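Kendadex opens its grasp planner to outside users
By Wanda Wróbel
September

Kendadex has released the planning software it uses to test kitchen tasks in simulation, and is letting outside developers run it on their own machines at no charge. The package is called Plastau. It went up on the company's download page at 9 a.m. along with a set of test tasks and the scripts used to score them.

Plastau takes a target position for the gripper and works out a path for the whole arm, checking each link against everything else on and near the counter. Earlier versions checked only the hand and the forearm, which was fast but let the elbow pass through faucets and bowls on some approaches. The new version checks all of the links at every step and replans if any of them comes too close to an object.

The company ran 3,296 simulated pick attempts before the release. Of those, 3,051 ended with the object lifted and held. Kendadex has published the log for every attempt, including the ones that failed, so that users can replay them and compare results after changing the settings.

Most of the failures happened on the way down to the object. The planner would find a clear path to a point above the target, then run out of joint range during the last part of the descent. "We had good paths to bad places," said Ines Halvard, who leads the planning group at Kendadex. The fix was to plan the descent first and work backward to the starting pose. That change is in the release, though it can be turned off.

Small round objects get their own settings. The fingers have to come down on both sides at nearly the same moment or the object rolls, and the planner now gives up some speed near the counter to keep them level. Users can set the approach height and the closing speed in a plain text file.

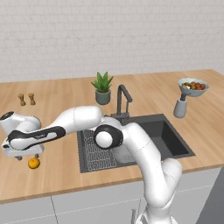
Planning time is still the main complaint from early testers. A typical path takes 593 milliseconds on a desktop computer, and crowded counters take longer. Kendadex says the next version will reuse parts of earlier paths when the objects have not moved -- a feature that is already working in its own builds but has not been tested enough to ship.

The release includes drivers for four arm models and a converter for room files made in Grenerdale, the company's older layout editor. Files from Rivadeneira can be loaded too, but surface friction values are dropped and have to be entered again by hand. Bug reports should include the task name, the random seed and the settings file.

Contact the newsroom | Copyright, all rights reserved | Back to top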